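The linen manager at Fostcombe has folded towels for a living for six years, and she has views. "People fold in half and hope," she says, pouring tea in the back room. "Hope does nothing for a hem."

Her quarrel is with the third fold, which hotels adore and households abandon by October. The guest house gets through 200 towels in a busy week, and she would like each to sit on the shelf "like a book, and preferably one you might read". Ribbed cloth is her favourite. The lines tell you at once when you've gone crooked.
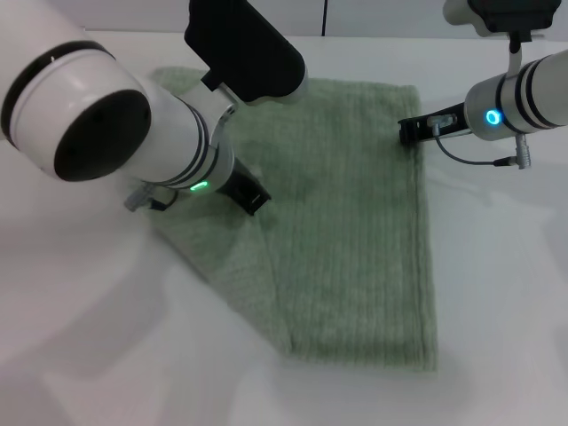 A pale green ribbed towel, with one side folded over at a slant.

A slanted flap, she maintains, is no disgrace. "You open it out and start again. I've had marriages in here that got less patience – guests', I mean."

Does she fold like this at home? There is a long pause, and some attention to the biscuits. "At home," she says, "they go over the banister."

Her towel-folding morning at Fostcombe is on 26th July. Bring your own towel.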